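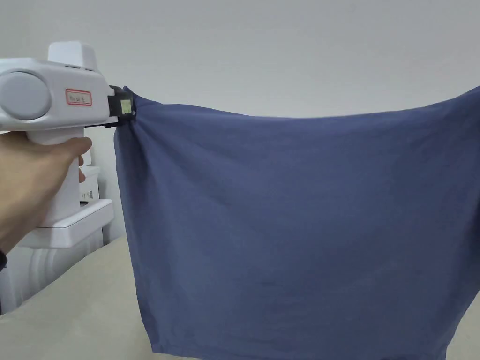 Hand-held gripper on the blue cloth, corner pinch.

November, cloth task, Tadham student group. Entry started 14:10.

Present: Elmarie Chauke, Ruan Kekana, Chi-keung Tam, me (H. Gumede). Riaan Shezi remote in the afternoon, looking at uploads.

Purpose of the session: more demonstrations for the fold-from-corner task, and a decision on the pinch depth before we go any further. The Skikomau rules want the cloth picked up from an arbitrary heap, one corner found, second corner found, cloth spread and folded in half. We are still on the first two stages. Spreading is only attempted when both corners are already held.

State at start: 225 episodes accepted, target 2,000. We will not get there at the present rate and the target should be discussed at the next meeting.

Pinch depth. Last time we took the corner at the extreme tip of the fingers. Looks tidy on video but slips as soon as the other side is pulled. Today Ruan took it deeper, so the cloth gathers inside the jaw. Holds better under tension. Drawback: the gathered part hides the corner itself, and the labelling script (Lostard, version from the Matlala machine) then places the corner point on the first fold. Error is always in the same direction, towards the middle of the cloth, so a fixed offset might do. Chi-keung to test on old data before anyone writes new code.

Opening speed. No change. Elmarie finds the trigger heavy after a long run and suggests swapping operators more often. Agreed, swap at every file change.

Working surface. The sheet has to be pulled flat between episodes. If it is left, the ripples build up towards the wall and the depth estimate there gets worse. Blue cloth on pale sheet is an easy case for segmentation and we should stop pretending otherwise. A pale cloth must go in before the end of the month. Starting positions are varied by hand at present, which means they are not varied much: everybody drops the heap near themselves. 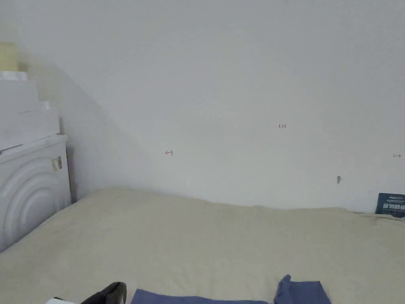

Chi-keung disagrees about the starting positions. In his view the spread is fine in depth and poor only from left to right, and he would sooner have a printed list of positions than ask people to be random. He also wants the rejected episodes kept, with a reason against each, as he has been caught out before by a folder of failures with no notes.

Both points accepted. List of positions: Ruan. Reason codes: see below.

Rejected today: 43. Codes so far:
S - slip at the pinch
T - tracking lost
O - operator error (wrong corner, dropped trigger, started early)
X - file damaged or short

Mostly T. Tracking goes when the wrist is rolled quickly with the tool close to the body. Slower rolls cure it, but then the demonstration is slower than the arm could do it and we are teaching it to dawdle. Two ways round this: resample in time afterwards, or have the operator stand further back and reach. I prefer the first. Elmarie prefers the second, on the grounds that resampled cloth does not move like cloth. She has a point with anything thin.

Damaged files: one batch stopped writing when the disk quota was reached. Quota raised by Riaan at 15:30. The recorder gave no warning. It should.

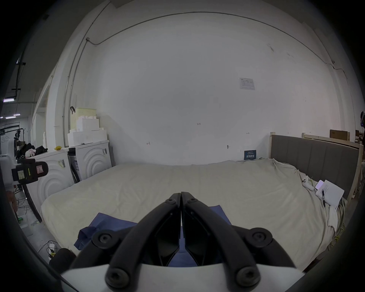
Recorder settings, for whoever runs the next session. Episode length is capped at 600 frames, and anything longer is cut without a message, so a slow fold loses its end. Raise the cap in the config, not in the launch file, as the launch file is overwritten on update. Clock offset between the head view and the tool view should be checked at the start by tapping the fingers together in sight of both. I forgot this for the first batch and had to line the two up by eye. It can be done but it is dull work.

Calibration was repeated at 16:20 after the tool was knocked. The new values are close to the old ones and I have kept both files. Do not delete the older one until the afternoon batch has been through Lostard.

To do
Ruan - position list, left to right in even steps.
Chi-keung - corner offset on the old data, report the spread as well as the mean.
Elmarie - try the standing-back method with one operator, short batch, compare T rejections.
Riaan - quota warning in the recorder.
HG - pale cloth, reason codes into the template, reply to Skikomau about permitted cloth sizes (still waiting on whether hems count towards the measurement).

Stopped 17:45. Batteries on charge, data copied, copy not yet checked.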